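Teaching with my hands

5 December 2018

So I promised an update on the teaching thing, and then I went quiet for weeks. Sorry! December got away from me before it even started.

For anyone new: I've been trying to show a robot arm how to put small household stuff away. I started with the remote control way. You sit in a chair, you hold a little controller, you watch the arm, and you try to make it do what your own arm would do without thinking. I was so bad at it. It took me 17 tries to get one sock over the side of a bin, and by the end I was gripping the controller so hard my thumb hurt (my wife found this very entertaining). The arm I have is a secondhand Cadmont and there's a small lag between you and it, just enough that you're always correcting for something you already fixed.

Then Wen-hsiung Hung, who I know from the Radebe meetup, talked me into trying a hand-held gripper. You leave the arm switched off, pick the gripper up, and just do the job yourself, with a camera riding along to record it. Wow, what a difference! I did more in one evening than in the whole month before. You can feel when a thing is slipping. You can feel when you've bumped the table. My goal for the first batch was up to 900 demos and I really thought that was a crazy number when I wrote it on the whiteboard, but I'm at 800 now and still sort of enjoying myself.

It does have its own problems. I move too fast, for one. When I'm holding the thing it feels natural to whip it back and forth between pickups, and then I look at the recordings and half of them are smeary. Wen-hsiung told me to hum something slow while I work -- I picked a lullaby, and now I can't get it out of my head.

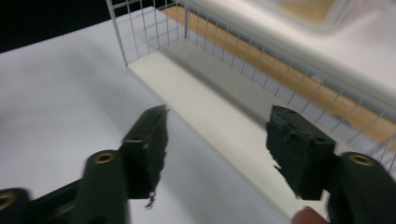

The other thing I'm learning is to mix up where I start. For the first couple of evenings I always came in from the same side, at the same height, like I was parking a car. Fine for me, not so great for something that's supposed to learn from me. Now I make myself start from a different spot every time, and I leave in a few clumsy approaches where I have to back off and go again. Those might be the most useful ones in the pile, I don't know yet.

Next up is training on all this with the Prisow software, which I have installed 2 times and broken 2 times. If any of you have it running on an older laptop, please leave a comment and tell me how you did it. I'll bring cookies to the next meetup -- the ginger kind.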